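Section 4. Preparing Items for Storage

4.1 Before You Begin

The Julell vacuum storage system reduces the volume of clothing and bedding kept out of season. Read this section in full before sealing the first bag. The pump unit must be assembled and tested as set out in Section 3.

Caution: Do not store leather, fur, or down-filled items under vacuum. Compression may damage them permanently.

4.2 Sorting and Folding

1. Wash and dry all items. Damp fabric will develop mildew once sealed.
2. Empty every pocket and close all zippers.
3. Fold each item to fit the base of the bag, leaving 2 inches clear below the seal.
4. Place heavier items at the bottom.

Note: The large bag has a filled weight limit of 2912 grams. The medium bag has a limit of 1557 grams. Weigh the contents before sealing.
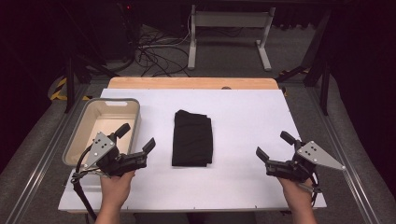

Folding affects both the final shape of the bag and the number of creases left in the fabric. Work on a flat surface and smooth each layer by hand before making the next fold. A compact rectangle, such as the folded black garment on the white board, lies flat in the bag and leaves the valve area clear. Soft creases of the kind seen across its top are acceptable. Sharp creases should be opened and refolded, as they will set under pressure.

4.3 Sealing the Bag

1. Lay the bag flat with the valve facing up.
2. Press the double seal together and draw the slider across it twice.
3. Attach the hose to the valve and turn the collar to the right until it clicks.
4. Set the pump to LOW and switch it on. The pump draws up to 1100 watts; do not use it with an extension cord.
5. Switch off the pump when the bag stops shrinking. Remove the hose and close the valve cap.

Caution: Keep bags away from children. Plastic film presents a suffocation hazard.

4.4 Storage Period

Open each bag at least once every six months and air the contents for a full day. Bags sealed in November should be opened no later than May. Replacement caps (part 2000) may be ordered from the Dufour service counter in Brademstead.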